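Adwood Opens Bedding Care and Exchange Service for Residents in Veltley

Free repair of quilts and bedspreads starts this week, household visits follow in December 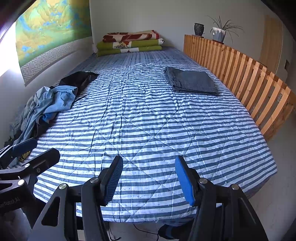 VELTLEY, Nov 3, 2020 - Adwood, the home textile company, today announced the opening of its bedding care and exchange service for people who live in furnished rental rooms in Veltley. The service accepts quilts, bedspreads, blankets and mattress covers for inspection, washing and small repair. It is intended for single and double beds, and the tenant does not need to have bought the bedding from Adwood. A quilted bedspread such as the one with blue and white stripes, stitched in large diamonds, is the type of item the company expects to receive most often. The diamond seams keep the filling in its place, and when one seam opens, the filling can begin to move and the spread becomes thin in one part and thick in another. Such a seam can be closed by hand in a short time if the owner brings it early.

The decision to open the service was made after a survey which Adwood carried out among 405 tenants in the town. Of these, 212 answered that they had thrown away a quilt or a bedspread because they did not know where to repair it. Many of them also wrote that they had no washing machine of sufficient size at home and that the price of a commercial laundry was too high for them.

"A bedspread is on the bed every day, people sit on it, they put their clothes on it, and in a small room it also serves as the sofa," said Mali Sayce, head of the care service at Adwood. "We received many letters which asked us only one question, how to sew the edge again. Now we can answer: please bring it to us and we will do it."

The service works from the Adwood shop on Salameh Street. Tenants can leave their bedding at the counter from Tuesday to Saturday. Each item receives a paper label with the name of the owner and a list of the work to be done, and it is returned within seven days. Repair of seams, edges and small holes is free of charge. Washing and drying of one item costs 7 dollars, and the owner pays when the item is collected. Items with feather filling cannot be accepted at this stage.

Bedding that is too worn for repair can be exchanged. The owner gives the old item and receives a credit toward a new bedspread from the Ikomo line, which Adwood introduced earlier this year. The Ikomo bedspreads are offered in single and double size and in 29 color combinations. Usable parts of the old textile will be cut and used as patches for later repairs.

In December the company will also begin visits to households. During a visit, an employee looks at the bedding together with the tenant, shows how to air and fold it, and takes away the items which need repair. The visit takes less than one hour. Tenants are asked to remove clothes and other personal things from the bed before the employee arrives - otherwise no preparation is needed.

"We looked at several ways to do this, and the visits were what older tenants asked for," said Catherine Dalgleish, manager of the Salameh Street shop. "A wet quilt is very heavy. It is not easy to carry it down the stairs, and even a dry one does not fit in a normal bag."

Places for the household visits are limited in the first month. Registration is open at the shop counter, where a printed guide on the washing and storage of quilted bedding is also available free of charge.

About Adwood
Adwood produces and sells bedspreads, quilts and other textiles for the home. The company has its office and its shop in Veltley.

Press contact
Mali Sayce, Adwood Care Service, Salameh Street, Veltley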